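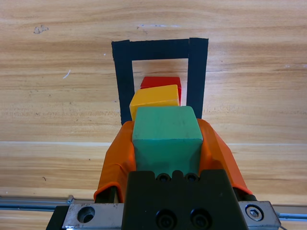 ### 3.2 Materials and Layout Scoring

The Irklow tabletop set consists of colored cubes and a target area marked on the table with black tape. The cubes are plain, without letters or markings, and are told apart by color only. Red, yellow, and green were chosen for their separation under ordinary room light, and each color name is used in the remainder of this section as the name of the block.

The table surface is light-colored wood with a visible grain. We kept the bare wood and did not cover it with a mat. A mat would have given a more even background, but in early work its edges lifted and its weave caught the lower edges of the blocks, so that a block pushed along the surface tended to tip before it slid. On bare wood a push of moderate force moves a block without turning it over. The cost is that the background varies in tone from one plank to the next, and that small marks in the finish can be mistaken for debris when layouts are scored at low magnification. Scorers were given a reference sheet of the permanent marks and instructed to disregard them.

The target outline was laid by hand. Each side is a single strip of matte black tape, pressed flat from one end to the other and trimmed at the corners with a blade. Trimming by hand leaves an edge that departs slightly from a straight line. We therefore define the boundary of the target area as the straight line of best fit along the inner edge of each strip, following the Kemari convention. The outer edge is not used at any point in scoring. Where two strips overlap at a corner, the inner corner is taken as the intersection of the two fitted lines, and any tape end extending past the corner on the outside is ignored.

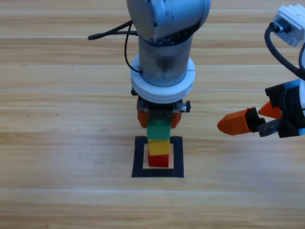

Does a block that rests on the tape count as inside the target area? It is scored as "partial" if any portion of its base crosses the fitted inner line, and as "inside" only if the whole base lies within that line.

The partial category was added after a first pass over the layouts. The earlier scheme had two values, inside and outside, with the center of the base deciding between them. This was simple to apply but grouped together layouts that differ in ways relevant to the later analysis. A block placed squarely over a strip, for example, and a block placed near the middle of the area could receive the same value. Under the revised scheme the two are separated. Of the 138 layouts scored, 57 contained at least one block in the partial category, and all of these were scored again by a second reader working without access to the first set of values.

Contact between blocks is scored separately from position. Two blocks are "adjacent" if a side face of one touches a side face or edge of the other and both bases are on the table. They are "stacked" if one block is supported wholly by the other. A third value, "leaning," applies where a block is tilted and is supported in part by its neighbor and in part by the table. Leaning layouts are difficult to identify from a single viewpoint, and a block that is merely rotated about its vertical axis may be read as tilted when its neighbor hides the lower edge. Scorers were asked to leave the contact value blank when the lower edge of either block could not be located. Blank values were resolved from a second view of the same layout where one was available and were otherwise dropped from the contact analysis, although the layout was retained for the analysis of position.

Rotation was recorded for isolated blocks only. The reference direction is the grain of the table, which is long and straight enough over most of the surface to serve as a ruled line. Rotation is the smaller angle between the grain and the nearest side of the base. For a cube this angle cannot exceed half a right angle, and no distinction is made between clockwise and counterclockwise turns.
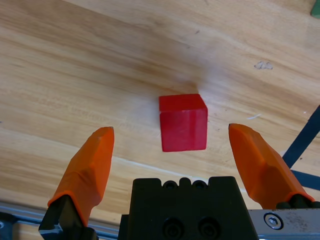 **Figure 2.** Red block on the wooden tabletop.

Surface wear on the blocks was noted but not scored. Pale scuffs near a lower edge have no measurable effect on how a block sits, and they are useful in practice for telling one face from another when the same block appears in successive layouts. Rounding of the edges is a more serious matter. The Clotum blocks used in our preliminary work had sharp edges, and the position of the base could be read directly from the line where the block met the table. With slightly rounded edges this line falls inside the apparent outline of the block, and a scorer who follows the visible side face downward will place the base too far out. The error is small but has a constant direction, and it moves blocks from inside to partial near the boundary.

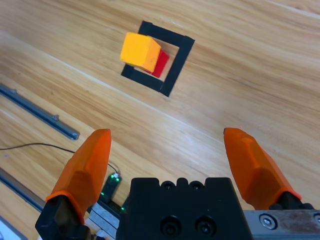
To limit this error, scorers marked the contact line itself wherever shading made it visible, and otherwise applied the correction given by Nasr for cubes with rounded edges. The correction was applied to both readings in the same form. Remaining differences between the two readers were settled by discussion, and the agreed values are the ones used in Section 4.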